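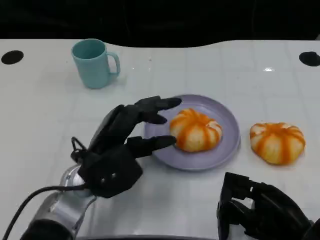 Caneca verde-azulada, prato lilás e dois pãezinhos em forma de abóbora, um deles fora do prato.

Início | Boletim | Receitas | Oficinas | Arquivo | Contacto

22 de maio de 2022
Por Hanneke Hendriks

Pão de abóbora moldado: notas sobre a forma e o serviço

A oficina de massas da Otura retoma em agosto com o pãozinho em forma de abóbora. A ficha técnica foi revista e substitui a versão anterior, que dava gomos irregulares e uma coroa demasiado alta.

A quantidade de base mantém-se: 2000 g de massa por fornada, incluindo o puré de abóbora. Cada unidade é dividida em 8 gomos. A marcação faz-se com fio de algodão alimentar, atado sem apertar – a massa cresce contra o fio e o excesso de tensão corta a superfície. O fio retira-se depois da cozedura, com as peças já mornas.

As riscas alaranjadas partem do centro superior e descem pelas laterais, com a massa creme a formar os volumes entre elas. Para este contraste, a ficha prevê duas massas: uma clara, sem puré, e outra corada, estendida em tiras. As tiras colam-se com água, nunca com ovo, que escurece no forno. Cozedura de 18 minutos em forno pré-aquecido, com a grelha a meia altura.

Quanto ao serviço, a recomendação é um prato raso de rebordo levantado, em tom frio. O lilás funciona bem com o laranja e não compete com o creme. A caneca deve ser mate e ficar afastada do prato, com espaço para a asa. No tampo branco, as migalhas e os restos de farinha notam-se depressa; convém passar um pano seco antes de servir.

Os participantes da edição anterior que guardaram a ficha 511 devem deitá-la fora. A nova segue por correio eletrónico com a confirmação da inscrição e inclui a tabela de conversão para farinhas Krūmiņa e Jusska – a absorção de água difere entre as duas e obriga a corrigir a hidratação da massa clara.

Inscrições na loja Reva, ao balcão, até ao preenchimento das vagas. Cada participante traz avental e uma caixa com tampa para transportar as peças.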